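Coffee With the Plolley People

Posted in: Interviews, Gadgets, Long Reads

I've been using Plolley on and off since May, so when Jinfeng Long wrote back and said sure, come by, I more or less ran for the train. If you missed my earlier post, Plolley is a subscription service that gives you a simulated kitchen and a simulated robot arm, and lets you practice getting the arm to pick things up before you go anywhere near real hardware. It's made by a small company called Asodis, and they work above a bike shop in Skekasholm. (The stairs are steep. Wear sensible shoes.)

Jinfeng runs the product side and talks fast. I asked her first why a kitchen, because I'd been wondering about that from day one.

"Because everybody has opinions about kitchens," she said. "You show a customer a warehouse task and they nod politely. You show them a table with dishes on it and they start arguing with you about how to hold a spoon. That's the conversation I want."

The starter plan comes with 45 objects you can drop onto the table, and the bigger plan has 254. I told her I'd stuck with the starter plan and hadn't gotten bored yet, and she looked a little disappointed, ha. She thinks the odd shapes are where the fun is. Boxes and cans are easy, she says, and people get cocky.

At this point Kauko Pitkänen wandered over with his mug. Kauko builds most of the objects, and he has strong feelings about long things that are heavy at one end. "A drumstick is my favorite," he told me. "You take it by the thin end, and all the trouble is at the other end. If your grip is lazy, you will find out."

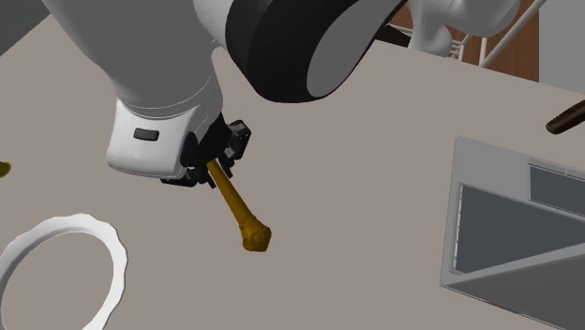 I asked him if he tunes the weights by hand, and oh boy, he does. He has a kitchen scale on his desk and he'll weigh something at lunch, then go back and change a number. He also told me that he argued for months to keep the clutter in. An early version had one object on a bare table and nothing else, and customers loved it because their success rates looked terrific. Kauko hated it. "Your own table has stuff on it," he said. "So does mine. It's terrible, my wife would tell you."

Now for my complaints, and I did bring a list! The first one was loading time. On my laptop the kitchen takes long enough to open that I've started making toast. Jinfeng didn't dodge it. She said the new version loads the table first and fills in the background afterward, and that I'd have it on my account before long. We'll see — I'll update this post when it shows up.

My second complaint was the lighting, which is very even and a bit flat. I like a shadow, it helps me judge how far off the table something is. Kauko said you can turn up the shadows in the settings, three menus down, and I had never once found it. So that one is half on me. I still say three menus is too many.

Then there's the price. The starter plan is $50 a month, and for a hobbyist like me that's a real decision. Jinfeng said most of their starter customers are small shops with two people and one arm between them, who would otherwise be taking turns. "For them it's cheap," she said. "For you, okay, I understand, it's a hobby, and hobbies cost money." I asked about a weekend pass. She wrote it down, or at least she wrote something down.

Before I left I asked what they get asked for most. Kauko said "liquids" right away, and Jinfeng groaned. Pouring is on the way, apparently, but she wouldn't give me a date, and I tried twice. What she did promise is a better replay tool, so you can drag back through an attempt and watch the fingers close from any side you like. I want that so much more than soup.

I'm keeping my subscription through the summer. If any of you are on the bigger plan, tell me in the comments which objects are worth it, and whether the whisk is as awful as Kauko says.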